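Gralero Opens Table-Setting Room for Weekday Lunches

Sunday, February 13, 2022

The Gralero community house on Hnatiuk Street has opened a small dining room on its ground floor, where people who are moving into their first apartment can practice setting a table, serving a simple lunch and clearing up afterward.

The room was a storage area until July, when the old shelving came out and the walls were painted. The work took 12 weeks and was paid for by a grant from the Skallen housing fund and by sales at the house's secondhand shop.

Sessions run for 2 hours and cost nothing. Each one starts with the basics of laying a place for one person, then moves on to serving soup or porridge, washing up and putting things back where they belong.

"Most people who come have eaten at a table all their lives and never had to set one," said Lilla Kocsis, who runs the program. "We keep it to what you need on an ordinary day."

The tableware was donated by neighbors and does not match. Kocsis said she turned down an offer of a full white set from a restaurant that was closing.

"People will be buying one piece here and one piece there," she said. "They may as well get used to it."

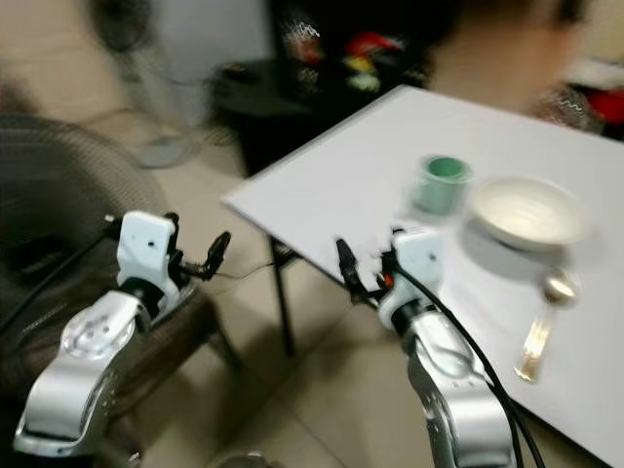 A basic place in the room is a cup, a bowl and a spoon. Plates, knives and forks are added in the second session, along with glasses for those who want them.

So far 82 people have signed up, and the house has room for 100 before the summer break. Seidu Bawa, who keeps the bookings, said the noon sessions fill first and that places are still open in the late afternoon.

Registration is at the Gralero front desk or by phone. Children may come with an adult. Anyone with cups or bowls to give away can leave them at the Garnent Road entrance during opening hours.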